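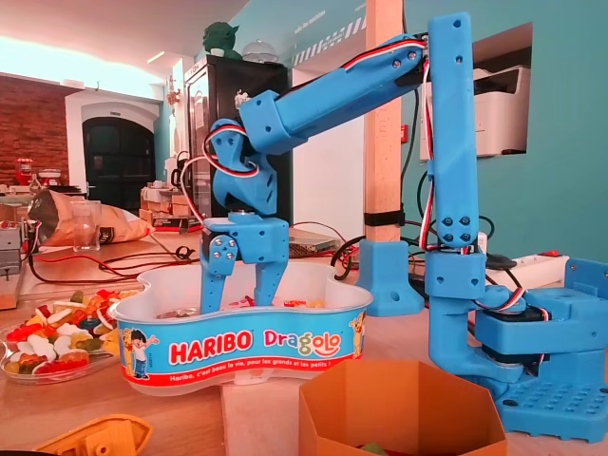

OK so the candy episodes are done!! 2186 of them, recorded over 9 evenings, and I have thoughts. Thread for anybody who's collecting demos with a small arm at home or at work.

1/ The task sounds silly: reach into the Haribo tub, get one gummy, lift it out. I picked it thinking it would be a warm-up before the real stuff. It is so much harder than blocks. Gummies stick together, they squash, they hide under each other, and the tub walls leave you hardly any room to open the fingers.

2/ Biggest lesson so far: go slow on the way in. My first batch was me showing off, diving straight down at full speed. The policy learned the dive just fine and learned nothing at all about where to close. I threw out that whole batch and I don't miss it.

3/ Shake the tub between episodes! Every single time. I got lazy one night and the candy had a nice little hill in the middle for most of the session. Guess where the arm goes now when it isn't sure.

4/ Radwa Farouk took over the leader arm for two evenings and her demos look nothing like mine. She comes in from the side and sort of scoops. I worried that mixing styles would confuse the model, so I trained with and without hers. With was better, and it wasn't close.

5/ Keep your misses. If I grab at nothing, back up and try again, that's a good episode and it stays in. The recoveries are my favorite ones to watch, you can see it (the policy, I mean) pick up the habit of going back for a second try.

6/ Boring but it saved me: 10 practice grabs before you hit record. Your hands need it after a day of typing.

7/ Wael Nasr asked about camera placement. I use one looking across the table and one on the wrist. The wrist view matters a ton once the fingers are down in the candy, so check it's not blocked before you record an hour of blue plastic (ask me how I know).

8/ First trained run got 14 good picks out of twenty. I yelled. The misses were mostly two gummies at once, which I'm counting as a miss even though Taha Tazi says that's a bonus.

9/ Next up is the same task with a different container, then sorting by color. I'm calling the set Gulerow and I'll post it once I've cleaned up the labels, hopefully this weekend. If you've done anything with soft or sticky objects, please tell me how you reset between takes, I'd love to steal your tricks!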